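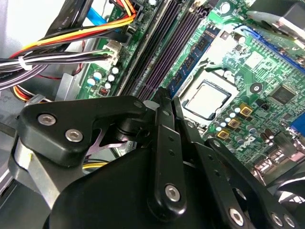
Figure 2.1 Palora's gripper over the motherboard, with the processor just beyond the middle link.

Chapter 2
Fingers First

If you did the exercises at the end of Chapter 1 you've now got an arm that waves about when you tell it to, and a strong wish to make it do something useful. Good! Mine got to that stage one November in the shared workshop on Millar Street, and for weeks all it did was wave. I called it Palora (the name was on the box the motors came in) and it was very good company, but it couldn't pick up a teaspoon.

So we're going to build a gripper. And we're going to give it a proper job, working inside an old desktop computer, which I can heartily recommend as a practice ground. Dead office machines are cheap. They're full of slots, levers, screws and fiddly plugs, all at different heights, and if you scratch one no harm is done. Unplug it from the wall first, leave the power supply shut (never open that part), and take out anything you'd be sad to lose.

The gripper in this chapter has a reach of 51 mm at its widest and closes in a straight line, so the fingertips stay parallel. My first one, the Trollosetti pattern that some of you will have seen passed round, closed like a pair of scissors and squirted things out sideways across the bench. You'll need an afternoon for the links and another for the screws. Don't tighten anything fully until the whole lot moves freely by hand, and do move it by hand, slowly, from wide open to shut, feeling for the place where it catches. There's always one.

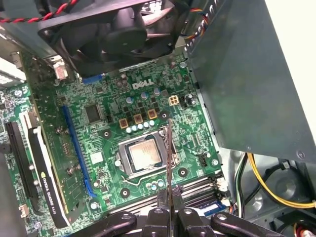
Grip is what I got wrong for longest. I thought a strong hand was a good hand, so I turned the motor current up to 100 per cent and wondered why the fingers bent. What you want is enough squeeze to stop a thing turning in the fingers, and then a little more. A long tool makes this much harder, as you can work out with a ruler and a pencil: hold the pencil at its end and push the tip sideways. With the metal tool pinched low down like that, and its far end all the way up over the processor, a tiny twist at the fingers becomes a big swing at the tip. I now run at 35 per cent for bare parts and go up from there only if the tool slips. Write your own numbers down, because motors differ and so does the rubber you stick on the fingertips.

Then there's the matter of where the tools live between jobs. You can hand them over yourself, and I did, but you'll never put one in at the same angle twice. A board with a holder for each tool, fixed where the arm can get at it, cures that. Make the slots deeper than you think you should, and give the mouths a bit of a slope so that a slightly crooked tool can find its way in.

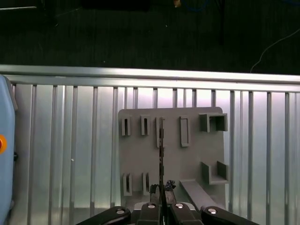 Nobuhle Ngcobo read an early draft of this chapter and wrote in the margin that I had it back to front: build the holders first, she said, then shape the fingers to suit them, or you'll be printing both again by the end of the week. I did print both again. I've still kept my order, as I think you need to feel a bad grip in order to design a good slot, but if you're short of plastic, follow hers and read section 2.4 before 2.1.

Before you start, gather your links, screws, one motor and its lead, a hex key that fits properly, and a scrap of rubber (bicycle inner tube is lovely). Clear a space wide enough for the arm to swing right round, and keep the power switch on the side nearest your free hand.

2.1 Cutting and drilling the links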